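When the nurse who runs the Bakilana clinic finally sits down to talk, it is well past lunch, and she has already poured tea for everybody in the room, including two patients who were only there to ask for directions.

"People think snakebite is rare," she says, settling in. "We treated 107 last year, and most of them had walked here — walked, on a bitten leg!"

The clinic serves up to 4000 people in the hills above Skakero, and until September the closest antivenom was a day away by truck. Now there is a small refrigerator behind her desk, and she pats it fondly whenever it comes up, which is often.

I asked what families used to do before that. She took her time answering. "They tied the leg tight, or they cut it, and they waited," she said. "I don't scold anyone for it. My own grandmother would have done the same."
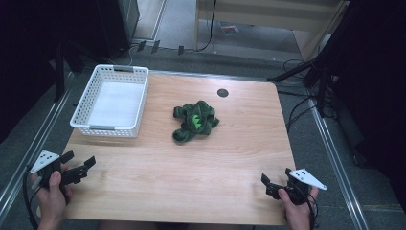
What she would like next is a motorbike, and somebody to ride it at night. "The medicine is no use to a child who is four hours up the path," she told me, and then she got up to see who was at the door.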